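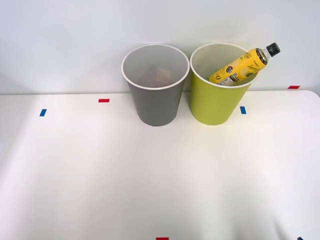

Thursday night at robotics club. Two bins, one lemon tea.

Righto, a few people asked what I do on Thursday nights now that I've quit netball, so here's a thread. I joined the sorting project at the Kemgate robotics club and I am completely obsessed with bins.

The job sounds so easy. Arm picks up a drink bottle, arm puts the drink bottle in the correct bin. My nephew could do it at 18 months. We have been at it since May and I've got a whole notebook of ways it can go wrong.

Our team is called Xenos (I voted against it, I wanted Bin Chickens, I was robbed). There's me on task design and labelling, Vivek Shakya on the control side and Noboru Minami doing anything that involves a spanner.

Task design mostly means I'm the one crawling around with red and blue tape. I reckon I've spent more of my life on tape than on code this term. Vivek likes a marker dead square and I'm more of a near-enough person, so you can imagine how that goes.
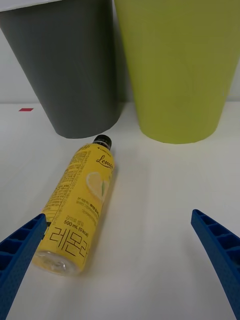 Wrist cam view. Lemon tea between the fingers, bins up the back.

Love this angle so much. If you only ever look from the side you think the bottle's lined up beautifully, then you flick over to the wrist view and one finger is practically on it and the other's miles off in the next suburb.

Also you can read the label! 500 mL, 0 kcal, a very nice lemon slice. I've looked at that lemon slice for so many hours that I bought one on the way home and it felt like meeting a celebrity.

Someone in the replies wanted to know why drink bottles and not something sensible like blocks. Blocks are lovely. Blocks sit where you put them! But a bottle on its side is round and wants to roll, and it's clear at one end and bright at the other, so it's a much better thing to learn on if you don't mind a bit of swearing.

We did start with blocks, for the record. Two sessions, then Noboru got bored and went and raided the recycling.

OK so the bit I'm actually working on is the start positions. You can't plonk the bottle in the same spot every go or the thing just memorises the spot. So I've got 7 positions written on a card, and for each one there's a cap-towards-the-bins version and a cap-away version. Whoever's resetting has to follow the card and NOT their heart.

People are terrible at random, by the way. Before the card we all put it in the middle, every single time, a teeny bit to the right. Vivek plotted it and it was mortifying. 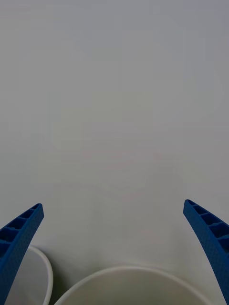 Fingertips are my other favourite thing to bang on about. Look how they're all little cells along the inside edge. That gives them some squish, so when they close on something curved they wrap a bit where a stiff finger would skid off. Noboru's very fond of them and gets twitchy if you poke them, so obviously I poke them.

The blue's grown on me too. I wanted something less royal family, but you can pick them out in the wrist view in a second, which is handy at 9 pm when your eyes have packed it in.

Rims are the enemy, if you're keeping a list. You'd think a nice wide round bin would be forgiving but you have to clear the edge going in with a bottle sticking out of your hand, and come out again without catching a finger. I've got three pages of notes just on rims. Vivek has asked me to please summarise them. No.

Big thing coming up is the open evening over at Brimcombe. Every team gets one table and 3 goes in front of actual humans, mums and dads and so on, and I'm already feeling sick about it.

Dukimcombe are the ones to watch. They've got a tidy little setup that does cutlery, CUTLERY, and their team captain is extremely polite about it, which makes it worse.
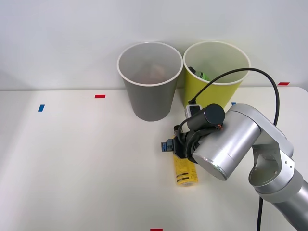

My rule for the evening is that we do it slow. Vivek wants to bump the speed up so it looks impressive and I keep saying a slow grab that holds is heaps better to watch than a fast one that flings lemon tea at somebody's grandad. We've parked the argument till next week.

Cable's on my list as well. I want another go at how it's routed before we have to pack the lot up and cart it across town, and I need to find out who's got a ute.

Oh and to whoever asked about joining, yes, please come! You don't need to know any code. I was useless at it when I started and I'm now only fairly useless. Bring closed shoes, a snack to share and strong opinions about tape.

I'll post the position card tomorrow once I've rewritten it so a normal person can read my sevens.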